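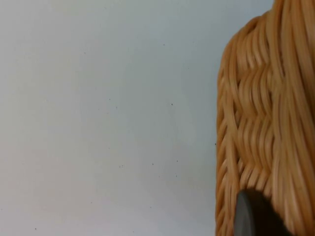
Hestia Opens Toy and Basket Lending Library in Trikholm

TRIKHOLM – Hestia, the family resource center on Jernis Street, will open a lending library for toys and household storage in February. Families with children under six can borrow items for up to 30 days at no charge.

The library will be open four afternoons a week, from 1 p.m. to 5 p.m. Borrowers need a Hestia card, which can be picked up at the front desk with proof of a Trikholm address. Each household may have four items out at one time.

The opening collection includes wooden blocks, shape sorters, puzzles, push toys and woven baskets. Small sets are lent in a basket so that the pieces stay together at home and come back together. Sets are checked and wiped down on return before they go back on the shelf.

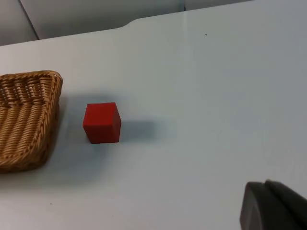 "Parents told us the same thing again and again last year," said Jessie Nisbet, director of Hestia. "A child plays with a toy for a month and then it sits in a closet. They wanted a place to take it back to and get something else."

Hestia ran a trial of the service last fall with 13 families from its morning playgroup. Puzzles and blocks were borrowed most often. The trial also led to two changes: the loan period was made longer, and late fees were dropped. A household with an overdue item will get a reminder by phone or text and cannot borrow again until the item is returned.

Startup costs were covered by a grant from the Mwakalinga Fund, which supports early childhood programs in the region. The grant pays for the first year of purchases and for a part-time coordinator, Fedir Hladun, who previously worked in the children's room at the Trikholm public library.

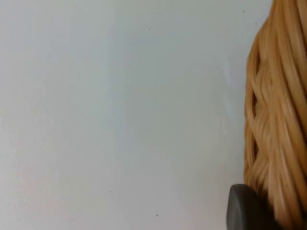 Hladun will also accept donations. Toys should be clean, complete and free of loose paint. The library cannot take stuffed animals, battery toys, car seats or anything with a broken part. Donors are asked to call ahead if they have more than one box.

Parking is available behind the building, and the entrance on the Jernis Street side has a ramp. Strollers can be left in the hallway.

Card sign-up is open now during regular center hours. Media questions and requests to visit before the opening should be sent to Jessie Nisbet at the Hestia front office.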